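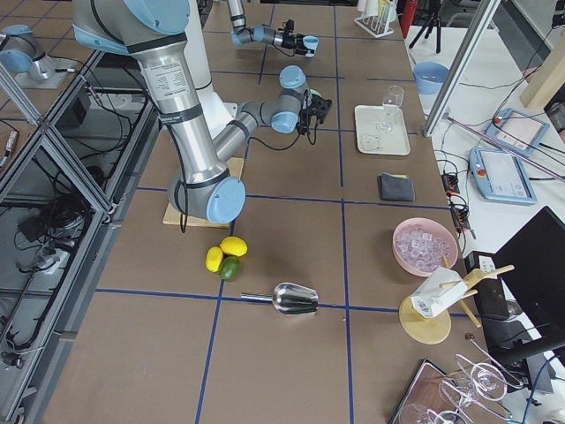

Bench 2, light-wood board on the table.

Sep 16, 2021

Hot-pour wax trials for the Rellero seals, continued from the April notes. Manju and I ran batches 5 to 8 today. Chantal was in for the morning only.

Wax blend is the same as before: beeswax, damar, a little chalk. The new damar from Tremblay is paler than the old bag and has more bark in it. Strained it twice through muslin and still found grit at the bottom of the pan. Next time let it settle overnight before pouring off.

Batch 5. Melted slowly and poured at 70 C. Skin formed before the mold was full, so there is a fold line across the face. Scrapped, wax went back in the pot.

Batch 6. Same temperature, mold warmed on the plate first. Better. Edges sharp, one bubble near the rim. Keep as reference.

Batch 7. Chantal wanted to try more chalk, so we went up by 19 g. Too stiff to pour cleanly, and it cracked on release. The color is closer to the original seal, though – Birthe should look at it before we rule it out.

Batch 8. Back to the batch 6 recipe, poured in two passes. The second pass did not bond everywhere. You can get a fingernail in between the layers on the left side. No more two-pass pours.

Release agent: the Dristiser spray leaves a haze on the wax. Talc on a soft brush does a cleaner job but fills the small lettering if you are heavy-handed. Manju tapped the mold upside down after brushing and that helped a lot.

Weights after trimming: batch 6 is 274 g, batch 8 is 267 or so by my reading, but the scale was drifting. Reweigh both tomorrow after zeroing. Harpreet has the check weights in the drawer with the calipers.

The mold itself is wearing. The silicone has a small tear at the keying notch, on the same side as last time. I pinned it for batches 6 to 8. Nathalie has the plaster master at Hudar and can cast a new one, but she needs to know whether we want the thicker wall. I say yes. Manju thinks a thicker wall will make the release harder. We did not settle it.

Wax stock is at 667 g plus whatever comes out of the scrap pot. Enough for two more batches, maybe three small ones. Chantal to order more beeswax, the filtered kind, not pellets. The pellets we had in April smelled of something and never set properly.

To do
– Reweigh 6 and 8
– Ask Birthe about the color on 7
– Answer Nathalie on wall thickness
– Clean the muslin or throw it out
– New thermometer probe. The old one reads low next to the glass one, and I am not sure which to believe. All temperatures above are from the glass one.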